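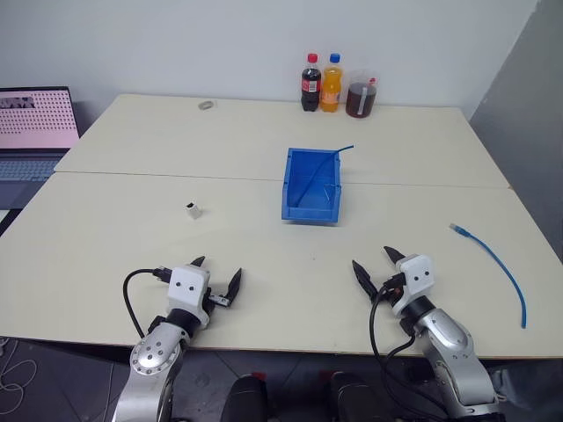
## 4. Evaluation of the Clillard Cable-Handling Package

### 4.1 Product and terms of review

The Clillard package is sold by Echevarría as an add-on for two-arm tabletop robots. It includes a pair of parallel grippers with exchangeable fingers, a camera for each wrist, control software, and a license for a set of trained handling skills. The supplier presents it as suitable for light assembly, kitting, and the sorting of flexible parts. The present review is limited to the last of these uses, and in particular to short network cables, which the operators of the Sostuvdale test site named as their most frequent source of manual handling work.

The package was reviewed in the form in which it is delivered. No changes were made to the finger geometry, and the skill settings were left at their factory values. The supplier was informed of the test plan in July and was given the opportunity to comment on the wording of the tasks. It had no part in the scoring.

### 4.2 Task definition

Each trial required the robot to grasp a cable, lift it clear of the table, and place it in an open-fronted parts bin. A trial was scored as complete when the full length of the cable, including both plugs, lay inside the bin. It was scored as partial when the cable had been released into the bin but one end remained over the rim. All other outcomes were scored as failures. A limit of 30 seconds applied to each trial.

Two conditions were compared. In the single-arm condition, one gripper carried out the whole movement. In the shared condition, either arm could take the cable, and the software decided when to pass it from one side to the other. Each condition was run for 200 trials.

### 4.3 Wrist view and finger access

The software relies on the wrist cameras during the grasp and the lift. Figure 4 illustrates the view with a cable held between the fingertips and the opposite arm close by. Two features of this view are relevant to a buyer. First, the fingers take up a large part of the lower center of the image. Second, the opposite arm can fill much of the background, so that the cable must be told apart from a housing, a gear rack, and the arm's own black wiring.

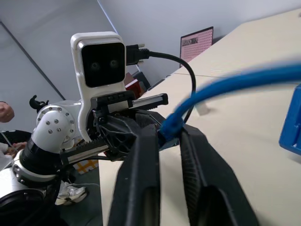

**Figure 4.** Wrist camera view with a blue cable held between the fingertips. The second arm and its camera housing are at left and center.

A cable in motion blurs strongly at the camera's exposure setting, as is evident in Figure 4. The manual recommends a slower lift where the software loses track of the cable, but it does not state how the speed should be chosen. Shboul and Ellwood, who scored the trials independently, both noted this omission. The Prirnance review guidelines, which were followed throughout, treat missing setup values as a documentation fault and not as a fault of the equipment. The same practice is adopted in the present section.

### 4.4 Scoring procedure

Rasha Shboul and Clive Ellwood scored all trials from the recorded video without access to the software logs. Where their scores differed, the recording was viewed again by both and a joint score was entered. Trials stopped by an operator were counted as failures, whatever the cause of the stop. Results for the two conditions are reported separately in Section 5, together with the time needed for setup and the cost of replacement fingers.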